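Meet Pladico, the two-armed robot that helps with the fiddly jobs

Have you ever pulled a charger out of a drawer and found that five other cables came out with it? Annoying, isn't it! Somewhere in there is the one you want, and the more you tug, the tighter the knot gets.

Now imagine a school, a library or a repair shop with boxes and boxes of the things. Somebody has to pick them apart and put each one where it belongs. That is the sort of job Pladico was made for. Pladico is a kit, which means it arrives in pieces and you build it, and when you've finished you have a pair of robot arms that can work on the same table. It is made by a company called Kulska, and I've been allowed to spend a good long time with one. I loved it, mostly. Let me tell you how it works.

Why two arms?

Try this. Put one hand behind your back and untie a shoelace. You can do it, but it takes ages, and the shoe slides all over the floor. With two hands, one holds still while the other does the pulling.

Robots have the same trouble. Lots of robot arms work alone, and they are brilliant at picking up solid things like boxes or bottles. A cable is different. Lift one end and the other end stays on the table, or swings about, or gets caught on something. If a second arm can take hold too, the cable is much easier to manage.

The two arms have to share the space, of course. They mustn't bump into each other! A computer keeps track of where both of them are, and if they get too close, one waits. It's a bit like two people cooking in a tiny kitchen.

What is a gripper?

A gripper is a robot's hand. It doesn't look much like yours. You have four fingers and a thumb on each hand, and all of them bend. The Pladico gripper has two fingers that slide together and apart, like a crab's claw or a pair of kitchen tongs.

That sounds too simple to be any use, but think how much you can do with just your thumb and one finger. You can pick up a pea, turn a page, pull a thread or hold a pencil. The hard part is knowing where to put your fingers and how hard to squeeze. Squeeze too gently and the cable slips away. Squeeze too hard and you might squash the plug.

How does it see?

Each arm can carry a little camera on its wrist, close to the gripper. Wherever the hand goes, the camera goes too. Imagine if you had an eye on the inside of your wrist - you could look right under the sofa without lying on the carpet!

It does give the robot a funny view of the world. Its own fingers are always in the way, huge and dark, and everything else has to fit in around them.

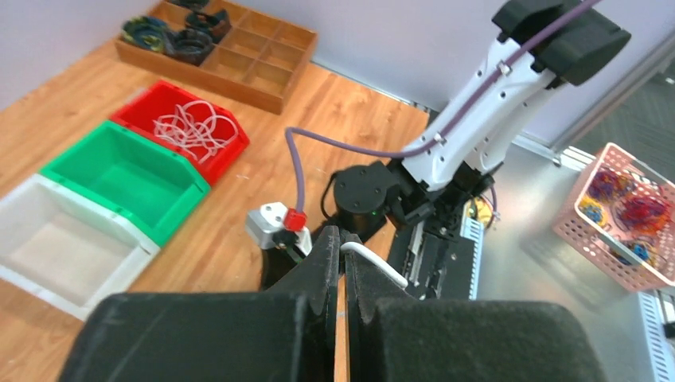

Idalina Gouveia wrote to say that her class had argued for a whole lunchtime about whether a robot with a camera on its wrist can be surprised by its own hand. They decided that it can't, so long as the computer has been taught which bits are robot and which bits are everything else.

I think her class got it right, and it's a clever thing to argue about. A baby has to learn that the wiggly pink things in front of its face are its own fingers. A robot needs to know that too, or it might try to pick itself up.

How does it learn?

You can teach a Pladico in two ways. The first is to write instructions on a computer: move here, open, move down, close, lift. This is fine when everything is always in the same place. Cables never are! Drop the same one twice and it makes a different squiggle each time.

The second way is to show it. A person steers the arms through the whole job while the computer remembers what the cameras saw and how the arms moved. Then the person does it again, and again. The handbook suggests 100 goes for a new job, and I can tell you that your shoulders know all about it by the end. My own total was 123, as I kept making silly mistakes and wanted some tidy ones to make up for them.

After that the computer looks for patterns. When the cable looked like this, the arm moved like that. Bit by bit it works out what to try when it meets a squiggle it has never seen before.

What's it like to build?

There are 37 steps in the building guide, and every one has a big clear drawing. I needed a grown-up friend, Vignesh Lobo, for the heavier parts, and you would too. The arms plug into the mains and they can pinch, so this is a kit for a classroom or a club with an adult in charge all the way through.

My favourite part was running the wires along the arms. A robot arm needs wires to carry power and messages to its motors, and they have to be long enough to let the joints bend but not so long that they snag on things. Leave too little and the arm can't stretch. Leave too much and your untangling robot gets tangled up!

What didn't I like? The guide skips over the software in a great hurry, and I got stuck there for an entire afternoon. The screws come all mixed together in one bag, and I would have liked a few spares. And the arms are slow. If you're expecting them to whizz about like the ones in films, you'll be tapping your foot.

Could it do my bedroom?

Sorry, no. It stays fixed to its table and can only reach as far as its arms will stretch, so your socks are safe from it. It also can't tell which things matter to you. A piece of string might be rubbish, or it might be the best friendship bracelet in the world.

Something to try at home

Put a pair of kitchen tongs in each hand. Ask a friend to drop a long piece of string in a heap on the table. Now pick it up and lay it in a straight line, using only the tongs. No fingers!

Then try again with one eye shut. It's much harder to judge how far away the string is, and a robot with just one camera on its wrist has that problem too. Swap over and let your friend have a turn, and see whether they start from the end of the string or dive straight into the middle.

Words to remember

Gripper: the part of a robot arm that holds things.
Joint: a place where the arm can bend or turn, like your elbow.
Motor: the part that makes a joint move.
Wrist camera: a small camera fixed near the gripper.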